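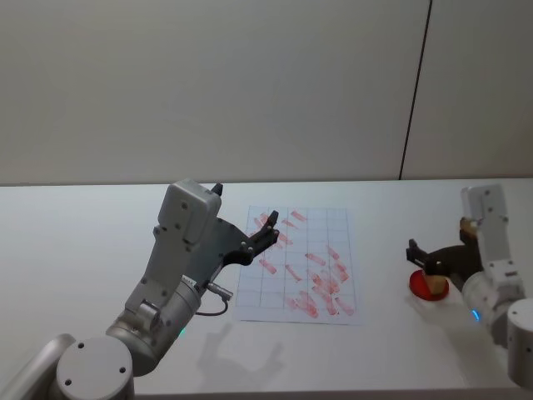 How long should I wait for wedding photos before I chase them up? We got married in March and booked a two-person team through Wutau. The contract says 40 edited pictures as a preview and the full gallery within 9 weeks. We have the preview. For the album I also asked for the rings shot on a plain white tabletop against an off-white wall, and I don't know if that adds time.

Search this site Go

Jarrah Kereama
Read the contract again and see when the 9 weeks starts. Mine started when we sent back the song list for the slideshow, and I had no idea. If the date has passed, email once and ask for a delivery day in writing. Ring shots are a small job and shouldn't hold up a gallery.

Khúc
Ours was late too. Just call them.

Clellik
I shoot weddings part time. Albums are separate from galleries - ask for the gallery now and sort out the album later. I take a 50 percent deposit and the rest on delivery, so check what you still owe.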